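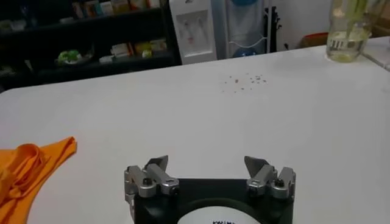
Crumbs, White Tables and Other People's Laundry

Posted 21 Feb 2022 by Margit Hegedűs

A white table is a lovely idea somebody has in a showroom. I bought mine in January, from Grundgate, after Bence told me it would "open up the room." It did open up the room. It also turned every speck of food in the building into an exhibit.

On the old brown table I could go a week without wiping and feel fine about myself. On this one I can spot a red crumb from the doorway, and then I have to decide whether I'm the kind of person who walks past it. Some days I am.

So, what I've learned about keeping one presentable when the same table is used for snacks, folding and whatever else gets put down on it.

Crumbs first, water second

Do not go at dry crumbs with a wet cloth. Anything pink or red (candy dust, crushed chips, the bottom of a cereal bag) will smear and leave you with a blush-colored streak where you used to have a few harmless specks. Sweep them up dry. An old playing card and your cupped hand will do it. Then wipe, damp and not dripping, and dry with a second cloth. Two cloths. I know.

A matte top hides fingerprints well and hides wipe marks badly. Work in straight lines from the far side toward you. If you do little circles you will see every one of them when the afternoon light comes in.

Pick one cloth and stick with it

Get a loud color. I like orange. You can't leave an orange cloth lying on a white table and pretend you put it away, although I have tried. New ones in strong colors should be washed by themselves a couple of times before they go anywhere near a pale surface. Test a corner: wet it, press it on a paper towel for 30 seconds, and look. If the towel comes up tinted, back in the wash.

Stems in a jar

Green stems in a clear glass jar look charming for a day or so. After that the water goes yellow and the whole thing starts to resemble a school project. Change it every 2 days, rinse the jar, snip the ends. Put a saucer or a cork mat underneath if you care about rings. Kristóf Szekeres, who gave me mine, says a drop of bleach keeps the water clear. I've been too lazy to find out.

Folding on the same table

Clear the crumbs before the laundry comes out. A T-shirt dragged across a tabletop is a very good crumb collector, and they'll turn up later inside the collar. If you find some next to the shirt when you're halfway through, stop and move the shirt, don't brush around it. I've brushed around it. They went under the hem.

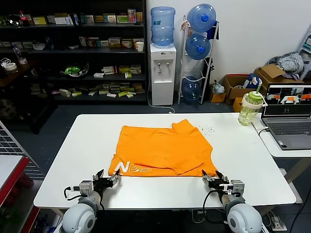

Folding a T-shirt with a print on it

1. Lay it flat and pull the hem straight. A bunched hem at the start is a crooked fold at the end.
2. Smooth from the middle outward with your forearm.
3. Bring one side in to the middle, sleeve and all, then tuck the sleeve back so it doesn't poke out.
4. Same on the other side.
5. Fold up from the hem, twice for a drawer, three times for a shelf.

Try not to put a crease through the lettering. Old prints crack there first. And if you iron, do it inside out.

93 shares | 6 comments

We use cookies to remember your preferences. By staying on this page you accept them.

Contact | Copyright 2022 Margit Hegedűs | Back to top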